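Dilside plastic bins, set of four. 4 stars

Got these for the work table, was sick of digging through one big box of cords. Went with the mixed colors so I could sort by color: red stuff in the green one (I know), green in the yellow, dark blue in the blue, black bits in the clear. Took maybe ten minutes to set up. Light, stack ok when empty, no weird smell.
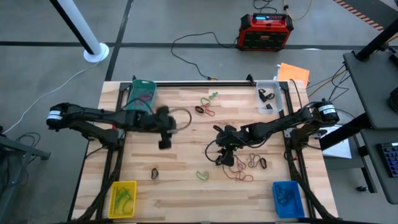
Halfway through sorting. One bin near each corner, strays still in the middle.

Good: the yellow one with the holes in the side is my favorite, wish all four were like that. Green one you can see through enough to know whats in there. Sizes fine for short cords, long extension cords no way.

Bad: no lids. Blue one slides if you bump it. Also the listing says holds "up to 125 small items" which, depends on the item I guess?? Tangles eat the space fast.

Had a Fleltine set before, thicker plastic but all one color so I never rememberd what went where. Would buy these again, probaly another set in November for the closet.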